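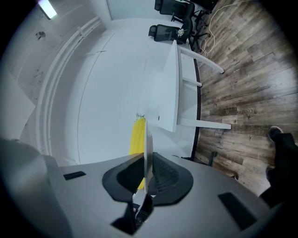
4. Setting up the Posier desk in its finished spot

By now your desk is standing on its own legs, and the hard part is behind you. Take your time with this last bit, as a well-placed desk is a pleasure to sit down to every morning.

1. Ask a second person to help you lift. Carry the desk by its frame, never by the top, and set it down gently so the legs don't scratch a plank floor.

2. Leave 80 cm behind the desk for an office chair to roll back freely – a little more if two people will be sitting side by side.

3. Press lightly on each corner. If the desk rocks, turn the foot under the low corner until it settles.

4. Feed your cables down through the round hole in the top, then gather any slack with the Fastex ties from bag 4.

Note: A loose cable on the floor will find its way under a chair wheel sooner or later, so do tie up the long ones too.

Caution: Don't sit or stand on the desk, and keep the total load under 80 kg.

Flowers and other small decorations are very welcome, of course – just put a saucer under anything you water, and wipe up spills with a soft cloth.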